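Pear in a Bowl: Our Simulated Arm Project
Report by Yanling Kang
Team: Shufen Xiao, Jianhua Fu and me
2026-10-11

We called the project Ginholm, after a street Jianhua used to live on, and the name stuck before anyone could come up with a better one. The assignment was to get a simulated robot arm to pick up one object and put it in another, using demonstrations we recorded ourselves. We went with a pear and a bowl. Shufen wanted a stack of cups, but I'd seen last January's team fight with cups for weeks and I talked her out of it (sorry, Shufen!).

I built the room and the table, Shufen did the teleoperation, and Jianhua handled training. The walls took me way too long, but I love the bumpy plaster look.
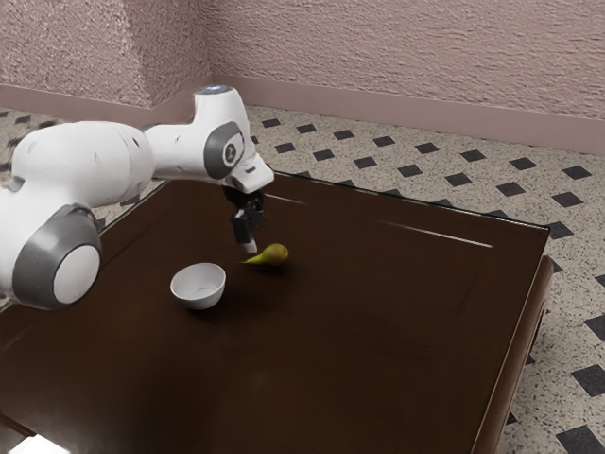
The arm over the table, with the pear and the bowl.

We recorded 83 demos in all. Shufen drove nearly every one of them, and she got really smooth at it. My own attempts were jerky and we left most of them out.

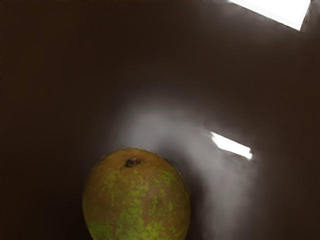
Picking camera views ate up our second week. Jianhua wanted to train on the room view only, which would've been faster, but I kept pushing for a close view as well. The skin on our pear is brown with yellow-green blotches, and against a dark brown tabletop that's not much contrast when the fruit is only a few pixels wide. Up close you get the speckles and the dark spot on the end too. The glare worried me, so I wrote a little script that changes the light brightness between episodes. We ended up feeding in both kinds of view and shrinking everything down before training.

I also saved a view looking down on the arm itself. We didn't train on it - it was mostly for Shufen, who likes to check how the joints are folding when a run goes weird.

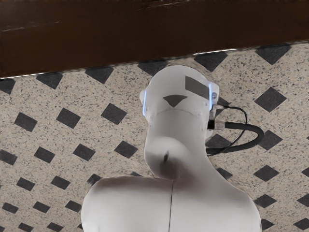
Arm view from above, with the cables and the blue lights on the joint.

Training ran for 2,000 steps the first time, and the arm mostly hovered. Xiuying Song, our TA, looked at our logs and spotted that we'd mixed up the order of two joints in the export. So embarrassing! Jianhua fixed it in one line and we started over with 3,224 steps.

After that the approach got a lot better, and we spent the rest of our time on the grasp. I went through the close-up images one by one and tagged where the fruit sat in each, 704 of them before I gave up and asked for help.
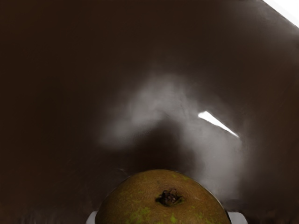
Close view, fruit at the bottom and the glare behind it.

If we get to keep going next term, I'd like to try a lighter table and a second kind of fruit. Shufen is still asking about the cups.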